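Search this site
Speaker notes – Jakholm woodworking evening, clamps and marking out
Sep 9, 2019

Slide 1. Say hello, say where the coffee is. Mention that the handout has the full clamp table and people don't need to copy it down.

Slide 2. Start with the board. Look at the grain before you reach for anything. Dark streaks, knots, small cracks along the grain. Mark the spots you want to keep the clamp away from. A soft pencil shows up badly on reddish wood – red does a bit better, white better still.

Slide 3. The C-clamp. Name the parts once: frame, screw, handle bar, pad. Open it wider than the work, set the fixed jaw first, then turn the handle until the pad touches. Stop there and check the position. Tighten after that.

Slide 4. Scrap blocks. A glossy finish dents easily and the dent catches the light. Hold up the spoiled offcut from the Jokis shelf job. That shelf was 672 mm long and had one ring mark in the worst possible place. Sanding it out took most of a June afternoon.

Slide 5. Take a few questions. 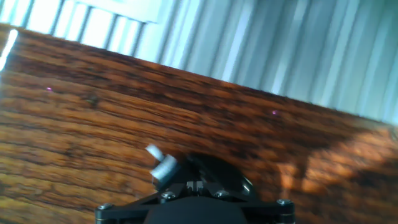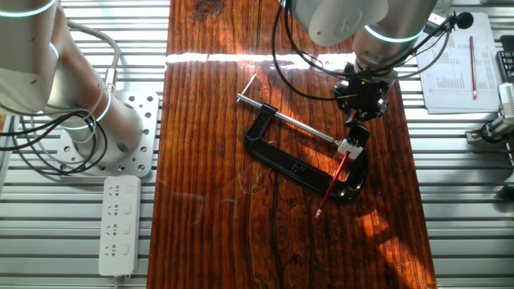
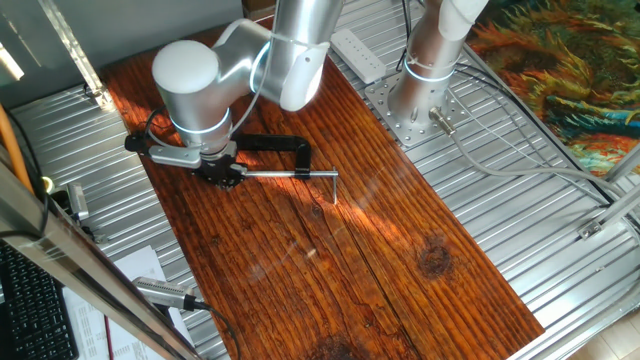
Slide 6. Glue-ups. Dry run first, every time. Lay the clamps out in the order you will use them. Alternate them over and under on wide panels or the panel will bow. Wipe off squeeze-out when it turns rubbery. Keep the handle bars turned so they don't hit the bench.

Slide 7. Storage. Brush the threads, one drop of oil, back the screw off before hanging. Then questions until the room closes.

98 shares
208 comments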